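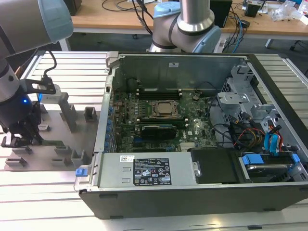
Atelier Reconditionnement — Truton, site de Grorkville

Avis après 4 mois : la cellule Helton pour l'assemblage des ordinateurs

Notre atelier remet en état des ordinateurs de bureau pour les écoles et les mairies. Depuis avril, les petites cartes vertes sont présentées par un bras à pince, à côté du boîtier ouvert et couché sur la table. Je travaille à ce poste et je donne mon avis d'utilisatrice.

Le point fort est la plaque de fixation avec ses supports gris. Chaque pièce a sa place et on ne cherche plus rien. La table en profilés d'aluminium est très stable, et on peut déplacer un support avec une simple clé. J'ai moins mal aux poignets le soir, mes collègues disent la même chose.

Pour les câbles d'alimentation, je reste plus rapide que la machine. Les fils rouges, jaunes et noirs partent dans tous les sens et c'est toujours nous qui les rangeons.

Le travail a changé. Avant, nous étions assis et nous parlions en vissant. Maintenant je surveille, je remplis les supports, je note les arrêts — 13 dans le premier mois, presque toujours pour une carte mal posée. La formation de Foulkes a été trop courte, surtout pour la reprise après un arrêt. Le manuel fait 145 pages et la traduction française est difficile à suivre, même pour mes collègues français.

Ma note : 4 sur 5. J'enlève un point pour le manuel.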